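Progress report no. 3, Irner community lending library and repair evenings
To: Musier Fund, small grants desk
From: Thoa Trình
29 April 2022

Sorry this is a few days over. Wanted the final membership numbers in before sending.

Short version

Library is open, lending, and mostly on budget. Repair evenings started. Catalog is behind. One request for a change at the end, please read that bit even if you skip the rest.

Membership

600 households signed up as of this week. Our target for the whole first year was 600, so we have hit it early and will be putting a new number in the next report. Most joined at the two open days. The Irner side of the river is well covered, the Zurport side much less so. Leaflets went out over there late and the bus change didn't help. We are going to try a table at the Zurport market and see if that does better than paper.

Renewals are not due until July so nothing to say on how many stay.

Lending

Busiest items are the carpet cleaner, the long ladders, the pressure washer and, no surprise, folding tables. Hardly anyone borrows the camping gear yet but it's been cold. Late returns were a problem in the first month. We moved from phone reminders to text messages and it got a lot better. A few people still don't have a text number on file, those we call.

Two items lost for good (a sander and a tile cutter). One deposit kept, the other waived - house fire, seemed wrong to chase it. The sander has been replaced from the small tools line, the tile cutter has not and there's a waiting list for it.

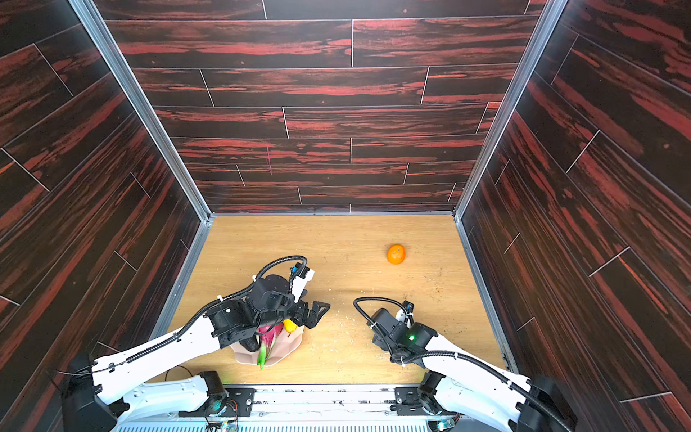
Repair evenings

39 items came through the door over the first evenings. Lamps, a lot of toasters, one accordion. We did not take the accordion. People liked the coffee and staying to chat, which is hard to put in a table but you asked for comments so there it is. The sewing corner is always full and the electrical bench has a line by the first half hour. Need one more person who can sign off electrical work. Two have asked about it, neither has sent the paperwork back.

We changed the sign-in sheet after the second evening. Old one asked for too much and people gave up halfway down. New one is name, item, what's wrong with it.

Catalog

Behind. The plan said everything photographed and online by now. What is online: garden, ladders, kitchen and party. What's not: power tools, camping, kids. Reason is simple, the person doing it got a full time job and we were slow to hand over. The new rota has catalog work on it every week in place of when someone has time. Expect it finished before the next report.

The software from Ntuli is fine for loans but the search is poor. Typing "drill" gives you drill bits first and then no drill. They know about it. No extra cost to us for the fix, I asked twice and have it in writing.
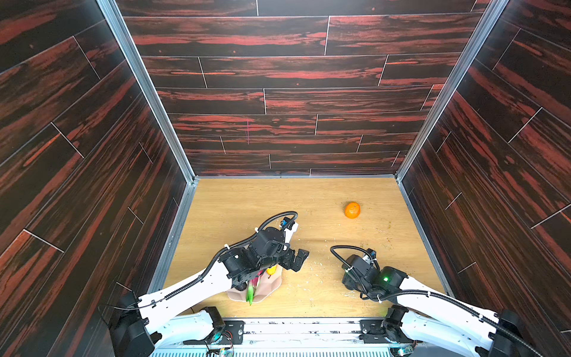

Money

Spent so far is in line with the plan apart from two lines. Insurance came in higher than quoted, because the quote left out the ladders. Shelving came in lower, we got used racking from a shop that was closing and only paid for the van. The two nearly cancel out. Receipts are in the shared folder under the budget headings, except for printing, which I still have to scan in.

The $1,000 you set aside for outreach is untouched. See below.

Things that went wrong

- Door code was given out too widely. Changed, now only the desk shift has it.
- We ran two open days on the same weekend as the school fair. Won't do that again.
- The card reader drops out when the building wifi is busy. Taking cash again as a backup for now, with a receipt book.
- Feedback forms. We printed a big stack and got very few back. Going to ask one question at the desk when things are returned and write down teh answer.

Next period

Market table at Zurport. Finish the catalog. Get a second electrical sign-off. First renewal letters drafted and checked by somebody who isn't me. Saturday hours have been asked for by a lot of members and I'd like to trial them, but only if the desk can be covered without the same three people doing it all.

Request

We would like to move the outreach money from printed leaflets to translation and a part-paid desk shift. The leaflets are not bringing people in, and the sign-up form is English only, so we are probably missing families who would use us most. Total stays the same - just the heading changes. If you need it on the proper form, send me the form and I'll fill it in the same day.

Call if anything here isn't clear, email is slower with me.

Thoa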